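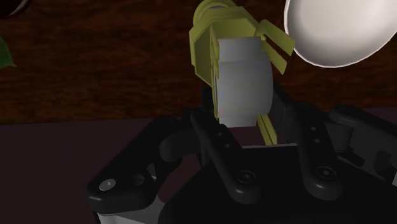

Nuvel extends family walking route service to Belmonte

Nuvel, the publisher of self-guided city routes for families, has added Belmonte to its service with effect from July. The Belmonte set consists of 23 routes covering the old town, the riverside memorials and the museum quarter. All routes start and finish at a public transport stop.

Each route has been surveyed on foot with a loaded pushchair. Route sheets list kerb heights, step-free entrances, baby changing facilities and places where a child can be fed indoors. Gradients are given for every section. The longest route includes 153 metres of cobbled surface, for which a paved diversion is marked.

The routes are intended for adults travelling with children under 2, a group that was not covered by the earlier Jidgate set. Walking times assume one feeding stop and are stated separately for carriers and pushchairs.

"Parents asked us for surface and access details before they asked for history," said Delali Wumbei, head of routes at Nuvel. "The Belmonte sheets put those details on the first page. The notes on the monuments follow."

Survey data was checked by Zumico, which holds 983 access records for public buildings in Belmonte. Opening hours are reviewed monthly. Temporary closures are shown on the route page by 8 am on the day they apply.

Ewurabena Ankrah, who led the survey, said that lifts at two museum entrances were measured again after building work. "The new lift doors are narrower, so double pushchairs are sent to the side entrance on both sheets," she said.

Route sheets can be downloaded or printed. Existing Nuvel subscribers receive the Belmonte set at no extra charge. Single routes can be bought without a subscription.

Press enquiries should be sent to the Nuvel press desk. Sample sheets are available on request.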